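Print this page | E-mail this page

Fivell Hand Gripper, Home Build Guide
Section 7: First picks on a soft surface
Posted in April by the Lollutstead workshop

By now you have two working grippers, a drawer of leftover screws and a family who would like the kitchen table back. Give it to them. The next part is better done on a bed.

A bed gives under the fingers, wrinkles when you lean on it and never presents the same surface twice, so it finds out every lazy joint you left in Section 5. Small jewellery does the rest. If your linkage is a shade out of true, a bracelet will tell you before any gauge does.

7.1 Laying out

1. Spread a cloth over the near half of the bed. A plain one is kinder to beginners. A patterned one is what most of us own.
2. Put a shallow open box in the middle, within easy reach of both grippers.
3. Set out your pieces in front of the box: a watch or band, a bangle, something beaded, a ring. Leave gaps you could get a finger pad into.
4. Keep spare cable up towards the pillows.

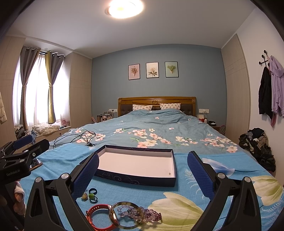
5. Open and close each gripper fully, ten times, over nothing at all. It feels foolish and it beds in the pivots. Builders with the Tromard springs should do it twenty times and try not to catch anyone's eye.

Note: Do the first session with costume jewellery. The manual's author has views on learning with an heirloom, and they were expensive to acquire.

7.2 Picking and placing

1. Start with the watch. Come in low, pads either side of the strap, and close until the strap just begins to give. Stop there.
2. Lift straight up, clear the wall of the box by a hand's width, and lower. Dropping it from height counts as a miss, however good the noise.
3. Move on to the bangle. Grip one side only. Gripping across the full width works until it rolls, and it rolls under the wardrobe.
4. Take beaded bracelets by a bunched section. A single bead between the pads will leave at speed.
5. Leave rings and fine chain until last. For chain, close right down to the tips and drag a little before lifting.

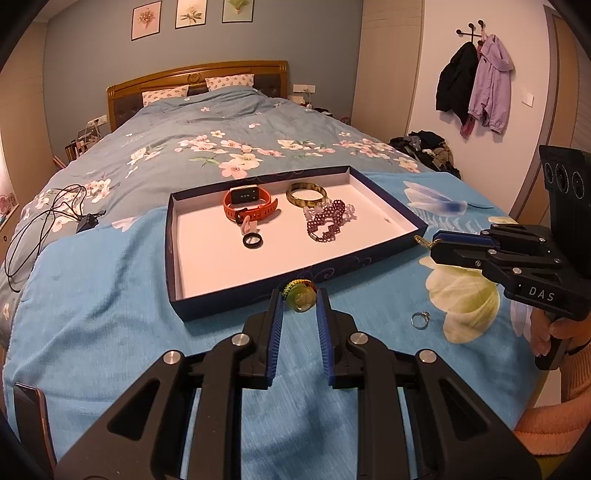 Fig. 7b. Fine chain held at the tips of the right-hand gripper; watch, bangle and bracelets in the box.

Caution: Keep your free hand out of the linkage. The pivots pinch, and they pinch hardest when you are explaining to somebody how safe they are.

Caution: Do not lubricate the pads. Yes, they squeak.

7.3 If it goes badly

Pieces slip out sideways: the pads are not parallel. Slacken both outer pivots, close the gripper on a piece of card, and tighten again.

One finger arrives before the other: see 5.4, which you skipped.

Chain drops every time: the tips are not meeting. Hamdan pads are slightly thicker than the originals and need the shorter spacer, supplied in the bag marked "spare".

Everything works perfectly: check that you are using the gripper.

When you have made 300 picks, go over the pivots with a screwdriver before carrying on. The workshop's oldest pair has reached 1,472 and has been tightened more often than anyone wrote down.

Print this page | E-mail this page

Related items
Section 5: Fitting the linkage (please read it this time)
Section 8: Picking up cloth, and other regrets
Fitting Hamdan pads to an older Fivell
Tromard springs: which way up?
Lollutstead workshop parts list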